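Osum moves its variant analysis to shared servers

Prusbridge, the sequencing software firm, will run its analysis pipeline for the Osum hospital group from November.

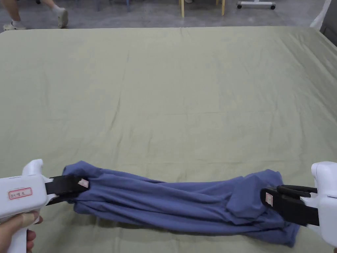 GENOMICS

The contract covers 3510 stored samples. Each is read against 2 reference builds, and a full run takes around 100 minutes. 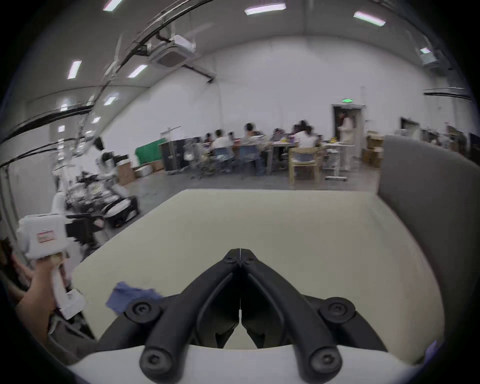
Storage and access

Raw files stay at Jenditz. Melaniia Pasichnyk, who leads the pipeline team, said only variant tables leave the site.
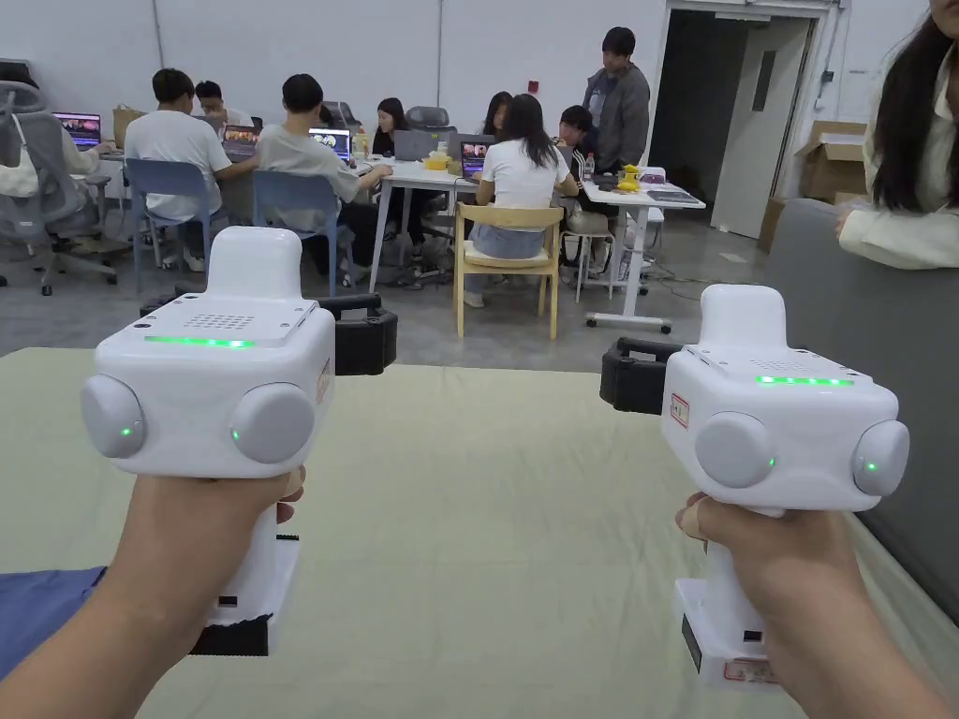 Those tables cover 438 genes at launch. Rostyslav Demchenko of Karpenko will audit the calls.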